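Teaching by the Sink: A Conversation with Gladys Paucar

Sep 21, 2019

When I asked Gladys Paucar what her job is, she took a moment. "I used to say engineer," she answered. "Now I say I collect mornings in the kitchen." She leads the demonstration work at Suvton, where a small team is gathering examples of household tasks for a learning system called Vurkari. I visited her for one long afternoon, and we spoke mostly at a tall table next to the room where the recording is done.

Paucar came to this work from another direction. She studied machine tools, then spent several years at Arango, a maker of packing lines. There the parts always arrived at the same place, and if they did not, someone stopped the line and corrected it. "In a kitchen you cannot stop the line," she said. "The plate is where the last person left it."

How an example is made

An example, in her use of the word, is one complete attempt at one small task. An operator guides the arms and the hands from a station, and everything is stored together: what the head camera sees, the position of each joint, how far the fingers are closed, and one sentence which says what the task was. Most examples are short. The operator reads the sentence aloud, does the task, and returns the arms to a resting position.

The sentences are plain. "Take the plate from the rack." "Put the cup on the counter." At first the team wrote longer instructions, with the reasons and the order of the steps, and Paucar removed them in April. She found that two operators reading the same long instruction did two different things, and both believed they had followed it.

"We have now 1,078 examples for the sink," she told me, and she opened the list on her screen so I could see it. "Of these we use 579 for training. People are always surprised when I say it. They think that the others are garbage."

They are not garbage, she explained. Some have a wrong sentence attached and wait for somebody to repair it. Others are good but too similar to each other, and she keeps them apart until the rest of the collection becomes larger. There is also a group where the operator changed his mind in the middle. Paucar likes this group the most, although she does not know yet how to use it.

The question of plates

We talked for a long time about plates. I had expected that glasses would be the difficult object, and she agreed that they are not easy, but the plate has its own problem. It is wide and thin, and the hand must come to the edge from a good angle. When it stands in a rack, the fingers need to go behind it or under it, and there is often a metal rod exactly in the place where a finger wants to be.

"A person solves this without thinking," Paucar said. "You tilt the wrist a little, you push the plate with one finger, and it is already in your hand. Then I ask you how you did it, and you tell me a story which is not true." For this reason she does not ask the operators to explain their grasps. She asks them to repeat the task on a changed setup, and she compares the recordings.

The colors are varied on purpose. For a period nearly all the plates were white, and on a pale counter the system had trouble finding the edge. Now there are pink ones and others, and the list of objects is changed each week. The things standing near the sink are changed also. Vegetables, a basket, a cup in another rack: none of them belongs to the task, and she wants them there.

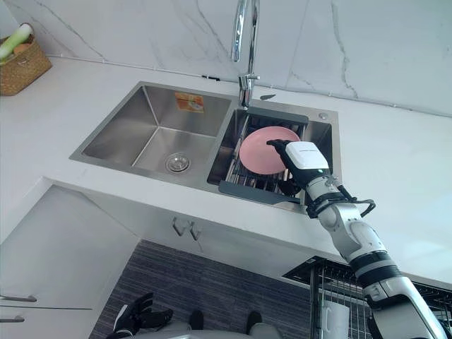
Learning to be slow

The operator I met that afternoon was Clem Ruddock, who worked before as a projectionist and who has, Paucar told me, the most even hand of the team. He came out for a glass of water and stayed to talk with us.

"The first week I was too fast," Ruddock said. "I wanted to show that I could do it. Gladys played my recordings back to me and you couldn't tell where the grasp began. It was one big swoop."

Now he makes a very small stop before the fingers close. It was not an instruction from anybody, he said, it came from watching the playback. The other operators have taken it from him, and this gave Paucar a new worry. If all of them stop in the same way, the system will learn the stop as a part of the task. She has asked 2 operators to work without it for some weeks – Ruddock is not one of them, because he tried and could not.

He also spoke about tiredness. The eyes become tired before the arms. After a long session he begins to misjudge the depth of the basin, and he comes down too far or not far enough. The sessions were made shorter for this reason, and he is free to end one early without writing an explanation.

What counts as a failure

I asked Paucar what happens with a dropped plate. She keeps it, with the label "dropped," and if the operator picks it up again, that is stored as a second example with its own sentence. Her colleagues at Biltine, the partner who trains the models, at first wanted only clean successes. They have discussed it by telephone many times. The agreement today is that recoveries are sent in a separate folder, and Biltine decides how much of it to mix in.

"I understand them," she said. "With clean data you get a nice curve. But I have washed dishes all my life, and half of it is correcting."

For the coming months she plans to leave the sink and go to the drawers. A drawer, she says, is a different kind of difficulty – it resists, and the hand has to follow it on a straight path. She has already begun to write the sentences. Ruddock has asked for the deep ones first.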